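Chapter 4

# Sheet and Shape: How Thin Materials Become Strong

Take one sheet of writing paper and lay it across two cups, so that it makes a bridge. Put a coin in the middle. The paper bends and the coin falls. Now fold the same sheet into narrow pleats, like a fan, and lay it again across the cups. This time it holds the coin, and probably several more. The paper has the same weight as before and it is made of the same fibers. Only its shape has changed.

This chapter is about that change. In Chapter 3 we studied the strength of a material, which we could measure on a small sample in a testing machine. Now we study stiffness that comes from form. Students often mix these two ideas, and I did the same when I was a student, so we will go slowly in the first sections.

## 4.1 Why a flat sheet bends so easily

When a sheet bends downward under a load, its upper side becomes a little shorter and its lower side becomes a little longer. Between them lies a surface which keeps its length. We call it the **neutral surface**. Material close to the neutral surface is hardly stretched or pressed, and therefore it gives little resistance. Material far from it works much harder.

In a flat thin sheet, all the material is close to the neutral surface. There is simply no distance available. If we make the sheet 2 times thicker, it becomes 8 times stiffer in bending, but we pay for this with double the weight. For a roof or for the side of a grain store, such a price is usually too high.

Folding gives us the distance without the additional weight. The tops of the folds move up, the bottoms move down, and the sloping parts between them hold the two together. The whole sheet now acts as if it were as deep as the fold.

## 4.2 Corrugated metal

The most common folded sheet in building is corrugated metal. It is found on farm sheds, on shipping containers, and on the inside walls of workshops. The shape of the ribs may be a soft wave or a series of flat faces with sharp corners. Light often makes the ribs easy to recognize, as one side of each rib is brighter than the other. 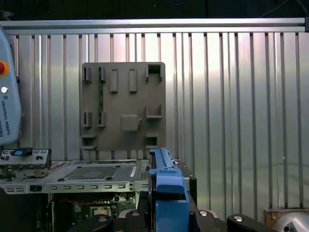 ## 4.3 Strong in one direction, weak in the other

The pleated paper has a weakness, and you can find it quickly with your hands. Try to bend it across the pleats and it resists. Try to bend it the other way, so that the pleats open and close, and it gives no resistance at all. It is even softer than the flat sheet was.

A material or a part which behaves differently in different directions is called **anisotropic**. Wood is anisotropic by nature, as we saw in Chapter 2. Corrugated sheet is anisotropic by shape. The builder must therefore decide where the ribs should run before the first sheet is cut. On a roof they normally run from the ridge down to the gutter — this helps the rain to leave, and it also lets the sheet reach from one support to the next in its stiff direction.

The story of the Atby barn shows what can happen when this is forgotten. The barn was covered with 649 sheets, and on the north slope they were laid with the ribs parallel to the ridge. The supports under them had been planned for the opposite direction. After 11 winters the slope had sunk so much that water stood in the ribs. Bernadette Szabo, the engineer who inspected the roof, wrote in her report that the metal itself was "in good health" and that only its position was wrong. The sheets were taken down, turned, and used again on a smaller building at Jadside.

## 4.4 What you will learn

After this chapter you should be able to:

- explain the neutral surface with a simple drawing
- compare the stiffness of a flat and a folded sheet of equal weight
- choose the direction of the ribs for a given set of supports

We begin with the paper bridge, this time with a ruler and a set of small weights.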